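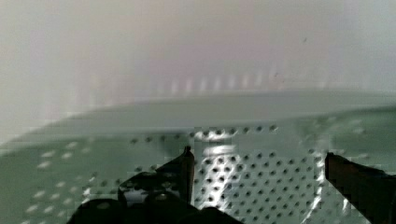
Perforated metal surface, pale green.

Horka Grilten 2 clears certification ahead of launch

Friday, May 8, 2026

The Grilten 2, the next midrange phone from Horka, has received radio approval for sale in two regions. The filing lists a single model code with two suffixes, which most likely separate the single-SIM version from the dual-SIM one. Horka has not given a launch date. The first Grilten went on sale eight weeks after its own radio approval, so a summer release would fit the earlier pattern.

The documents confirm Bluetooth, NFC and dual-band Wi-Fi. There is no entry for the 6 GHz band, which rules out Wi-Fi 6E in the tested units. Support for 5G is listed, but the table of bands is incomplete in the public copy. Readers who plan to import the phone should wait for the full list before ordering.

Charging is the main change on paper. The power adapter submitted with the phone is rated at 42 W over USB-C. The rating applies to the adapter and says little about how long the phone can hold that level. The first Grilten dropped to a lower rate well before the battery was half full, and the filing contains no charging curve. Wireless charging is not mentioned.

A separate entry in the Trovemach benchmark database shows a device with the same model code running 8 GB of memory. The scores are close to those of the current model. Early entries of this kind are often made on test firmware with the processor held below its final speed, and we would not draw conclusions from them. The chip is identified only by an internal board name. The graphics driver version is newer than the one on the first Grilten, although that phone may receive the same driver in an update.

The display is less certain. Trovemach reports a refresh rate of 88 Hz, an unusual figure that does not match any common panel setting. It could be an average taken during a test with a variable rate, or a reading error. The resolution is unchanged.

Accessory maker Hämäläinen has already added two Grilten 2 cases to its dealer list. The drawings show a camera cutout that is wider than before and a power button placed lower on the right side. There is no opening for a headphone jack. Case drawings are usually based on measurements supplied in advance – they have been wrong before, most recently in February, when the same maker withdrew a tablet cover and reissued it with a different speaker opening.

Price and storage options remain unknown. Neither the radio filing nor the benchmark entry names the Android version that will ship on retail units. Horka's support page for the new model is online but contains no downloads. We will update the model table in the next issue if the full band list is published by then.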